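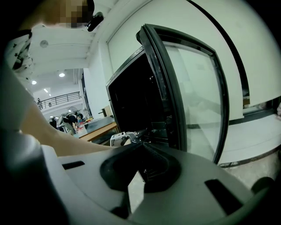
Subject: Re: [kitchen-fixers] Glass doors that won't come clean
From: Dilruba Gamage

Declan Blackburn wrote:

> Does anyone on the list clean the glass with the door still on? Mine has
> a thick black frame around the panel and there's a brown haze along the
> edge that I can't shift. My neighbor says take the whole door off. I'd
> sooner not, it's an old Grustel and I don't trust the hinges.
>
> Also, what are people using these days? I've been through most of a
> bottle of spray.
>
> Declan

Declan, leave it on! I did mine this January and I'm still going over to admire it - I had no idea the glass was that clear.

Open the door as far as it wants to go and no farther, lay an old towel under it, and forget the spray. I make a paste of baking soda and water, thick like frosting, and spread it right up to where the glass meets the frame. Then I go and do something else for a couple of hours (the Hosoda manual says 2, and I gave it the whole afternoon). Wipe it with a damp cloth, then a dry one, and do the edge last with a wooden skewer wrapped in a bit of rag. That edge is where all my brown stuff was hiding and it came away in long curls, so satisfying.

Keep the paste away from the hinges. I got some in mine the first time and the door crunched for a week until I picked it all out with a toothbrush. While you're down there, wipe the hinge arms too, they collect more crumbs than you'd believe.

If the haze is between two layers of glass, that's another job, and my sister in Berkley did have to take her door off for it. She loved every minute, but she's like that. Run a fingernail over yours and see if you can feel anything.

One question back - has anyone found a door seal for the small Hadau? I was quoted 18 dollars plus shipping and it seems a lot for a strip of rubber.

Dilruba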